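홈 | 레이스 소식 | 방문기 | 중고 장터 | 게시판

돌리브포트 서킷 오픈데이에 다녀왔습니다

일요일 아침 8시에 문을 연다고 해서 7시 반에 도착했는데 주차장은 이미 반쯤 차 있었다. 돌리브포트(Dollivport) 서킷이 재포장을 마치고 처음으로 일반인에게 피트를 여는 날이다. 안내문에는 "누구나 팀의 심장부를 볼 수 있는 기회"라고 적혀 있었다. 이런 문구를 보면 일단 의심부터 하는 편이다. 입장료를 받는 심장부는 대개 칸막이가 쳐져 있다.

피트 레인

예상은 절반쯤 맞았다. 차고 열두 칸 중 셔터가 올라간 곳은 다섯 칸이었고, 그중 두 칸은 의류 판매대였다. 제대로 볼 만한 곳은 프리더치(Prydderch) 레이싱 차고 하나였다. 600cc급 두 대가 스탠드에 올라가 있었고 한 대는 카울을 벗긴 상태였다. 수석 미캐닉 이에스틴 기틴스 씨가 배선을 정리하면서 질문을 받았는데, 말이 빠르고 대답이 짧았다. 새 스윙암이 뭐가 다르냐고 묻자 "더 비쌉니다"라고 했다. 이날 들은 설명 중에 제일 믿음이 갔다.

옆 칸의 우누덱스(Unudex)는 서스펜션 업체다. 영업 담당 앵거스 트레바스키스 씨 말로는 신형 리어 쇼크를 달면 누구든 랩타임이 줄어든다고 한다. 누가, 어느 타이어로, 노면 온도 몇 도에서 쟀느냐고 물었더니 자료를 메일로 보내주겠다고 했다. 글을 올리는 지금까지 메일은 오지 않았다. 전시대에 놓인 제품의 마감은 좋았다. 클리커 감촉도 분명했다. 다만 감촉으로 기록이 줄지는 않는다.

재포장 구간

트랙 투어는 버스로 한 바퀴를 돌았다. 해설을 맡은 앙가라드 카드왈라더 씨는 운영사 직원인데, 새로 깐 구간이 551미터라고 했다. 전에 보도자료에서는 722미터라고 읽은 기억이 있어서 물어보니 그 수치에는 탈출로가 포함된다고 한다. 틀린 말은 아니겠지만 보도자료에는 그런 단서가 없었다.

3번 코너 안쪽의 요철은 확실히 사라졌다. 버스에서도 엉덩이로 알 수 있을 정도다. 반면 마지막 코너 출구는 손을 대지 않았고, 배수로 덮개도 예전 그대로다. 비 오는 날 여기서 몇 번 미끄러져 본 사람으로서 말하자면 순서가 바뀌었다. 예산 이야기를 꺼내자 버스가 마침 피트 입구에 도착했다.

시범 주행

오전 시범 주행은 10분짜리 한 번이었다. 플레스빌(Flesville) 클럽 소속 에므리스 세이스 선수가 혼자 달렸다. 라인은 깔끔했지만 빈 트랙을 혼자 도는 것만으로 새 노면의 그립을 판단하기는 어렵다. 관중석에서는 박수가 나왔고 나도 쳤다. 소리가 좋았다.

점심은 패독 매점의 소시지 롤. 줄은 길고 빵은 식어 있었다. 커피는 의외로 괜찮았다.
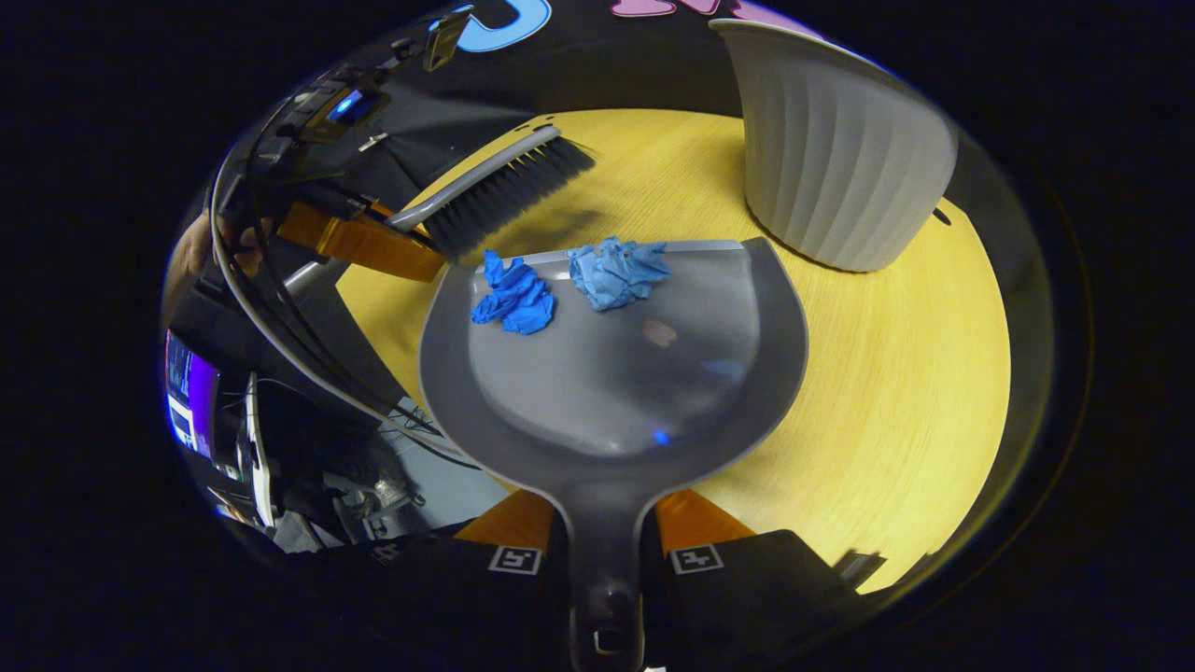
오후: 마셜 체험

기대하지 않았던 프로그램인데 이날 가장 나았다. 코스 마셜 카디 트레버 씨가 깃발 신호를 가르치고, 오일이 흘렀을 때 흡착제를 어떻게 뿌리고 쓸어내는지 참가자들에게 직접 시켰다. 정원은 50명, 실제로 온 사람은 그보다 한참 적었다. 다들 같은 시간의 경품 추첨으로 몰려간 탓이다. 황색기를 너무 일찍 거두면 뒤따르는 그룹이 어떻게 되는지, 모형 바이크로 한 설명이 특히 알기 쉬웠다. 마셜을 해 볼 생각은 없었는데 지원서는 한 장 받아 왔다.

다시 갈 것인가

지금 구성이라면 입장료 값은 애매하다. 차고를 더 열든가, 판매대를 피트 밖으로 옮기든가 했으면 한다. 마셜 체험만 따로 신청할 수 있다면 추천하겠다. 서킷 측은 내년 7월에도 열겠다고 했지만, 공지가 뜨기 전까지는 달력에 적지 않을 생각이다.

참고로 동쪽 주차장은 나갈 때 출구가 하나뿐이다. 4시 전에 빠져나오든지 아예 느긋하게 기다리는 편이 낫다.

최종 수정: 7월

문의: 게시판 쪽지 | 무단 전재 금지 | 맨 위로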